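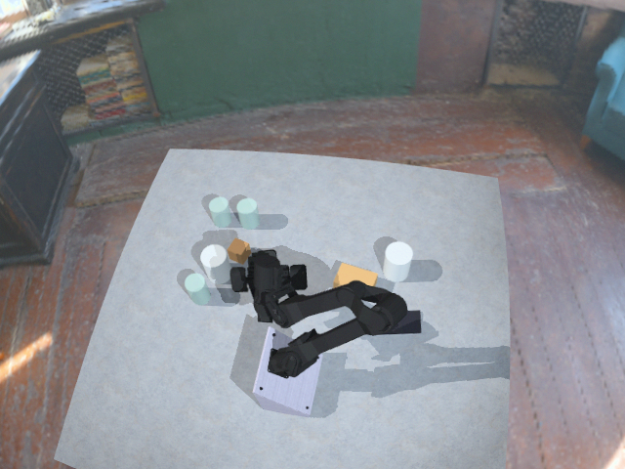
A gray mat on a wooden floor, with cylinders and boxes set out.

Hi Linnea,

It's April, so you get the spring update on the Plindgate repair library. I'll try to keep it shorter than last time (I heard from Tài that you printed that one out, sorry!).

The big news is that we're lending properly now. We made 583 loans over the winter, and the most popular item by a mile is still the carpet cleaner, which goes out Friday evening and comes home Sunday looking like it's been to war. The tile cutter is second. I had real doubts about paying that much for a tile cutter and I'm happy to say I was wrong — Tài picked it and he's been very nice about not bringing it up.

Membership stands at 400 households. A lot of the new ones come from the Skarnen side of the river, where people used to drive all the way out to Stastora just to rent a ladder. I'd like to put a pickup shelf over there if we can find a dry spot with a lock on it. The bakery said maybe, then they said no, and now it's maybe again.

Money next. We've spent the tools part of the grant down to the last $99, and I'm holding on to that for sanding belts and drill bits, which people go through like candy. The rent part is on track through summer. Where we're behind is the mending evenings. I promised you one a week and we've been managing one every other week, mostly because the sewing machines needed servicing and the shop in Hjaltested kept them a lot longer than they said they would. Both are back now and running fine, and the next evening is already full, with a waiting list!

A couple of things didn't work. The online booking page confused pretty much everyone over the age of my mother, so we went back to taking phone bookings in the mornings and kept the page for people who like it. And late fees brought in almost nothing except bad feeling, so I dropped them. Things come back at the same speed as before.

For the next stretch I need 2 decisions from you: whether leftover rent money can go toward a second pressure washer, and whether the Skarnen shelf counts as a new site in your paperwork or just part of ours. If it's a new site I'll need the long form, please.

Come by any morning, the coffee's decent now.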